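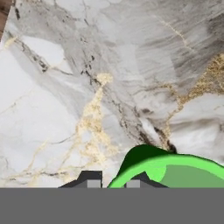
Figure 3. Rendered marble surface with gray and golden-beige veining.

3.2 Stimulus selection and rating procedure

Veined stone is difficult to match by eye. Buyers of countertop slabs usually see a small sample first and the full slab later, and complaints tend to concern vein color and direction more than the ground color (Merrick and Ormsby). We therefore treated the three attributes separately. Ground color was defined as the most common tone over the whole surface, vein color as the tone of the darkest or most saturated streaks, and direction as the main angle along which the streaks run.

The starting pool held 800 surface images, both photographs and renderings, supplied by the Undholm stone archive and by two dealers in Dunstan. Kravchuk and Pfeiffer sorted the pool independently. An image was dropped if either sorter judged the pattern too plain to have a direction, or if joints between slabs crossed the central area. After sorting, 311 images remained. Surfaces with more than one vein color, as in Figure 3, were kept and coded twice, once for each color. Where the streaking was heavier in one part of the surface than in another, direction was coded from the heavier part only.

Raters were 119 adults recruited through the Skemelano home improvement panel. None had worked in stone cutting, tile setting or interior design. Each rater completed a color vision screening before the first session, and those who failed it were replaced. Sessions took place in a room with the blinds closed and ceiling lamps set to 4000 K. Screens were warmed up before use and checked against a gray card at the start of each session.

On each trial the rater saw a small square sample for five seconds, then a blank gray field, then two full surfaces side by side. One of these was the source of the sample. The rater chose the surface that seemed to match and marked confidence on a scale from one to seven. Samples were taken at random positions, with the limit that they could not touch an outer edge. Left and right placement was balanced within each session.

Responses faster than 300 ms were removed before analysis. We fitted a mixed logistic model with correct choice as the outcome, the three attribute differences as fixed effects, and rater and surface as random intercepts. Surfaces coded twice entered the model with the mean of their two vein color differences. A second model, which used only the color difference for the darker vein, is reported in Section 4.3. Confidence ratings were analyzed separately with an ordinal model of the same structure.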